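Baumgart Open Day (Gerovgate)

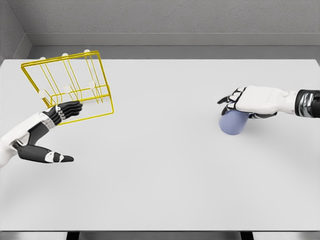
Simulated robot with a yellow dish rack in the left hand and a lavender-blue cup in the right hand.

The Baumgart Open Day is a yearly public demonstration of household robotics in Gerovgate. It is organized by the Baumgart workshop together with the software company Parkico, and it takes place on a Sunday in July. The event is free of charge, but visitors must register before they come.

History

The first open day was a small one, held in the entrance hall of the workshop for the families of the employees. In its second year the event was opened to the public, and 400 persons attended. It was later moved to the former Vatura warehouse on the same street, where the main hall has 475 seats. In the first year in the warehouse there were 600 registrations, and the program was for this reason given two times, in the morning and in the afternoon.

Program

The program has 5 parts. The best known of them is the kitchen demonstration, in which a two-armed robot handles ordinary kitchen objects such as cups and a dish rack. The demonstration is shown first in simulation, on a large screen, and then with a physical robot on the stage. The simulated version uses a plain room with grey walls and a white table. The hands of the simulated robot are humanoid, with black fingers.

After the kitchen demonstration the engineers answer questions from the public. The other parts are a lecture on grasping, a tour of the workshop, a lesson for school children and a closing talk by Parkico about its simulation software.

Reception

The local newspaper of Gerovgate has praised the kitchen demonstration as easy to follow for people without technical education. The same newspaper criticized the long waiting time for the workshop tour, which accepts only small groups. Since then the tour begins at 9 a.m., one hour before the rest of the program.

See also

Vatura warehouse
Parkico
Service robot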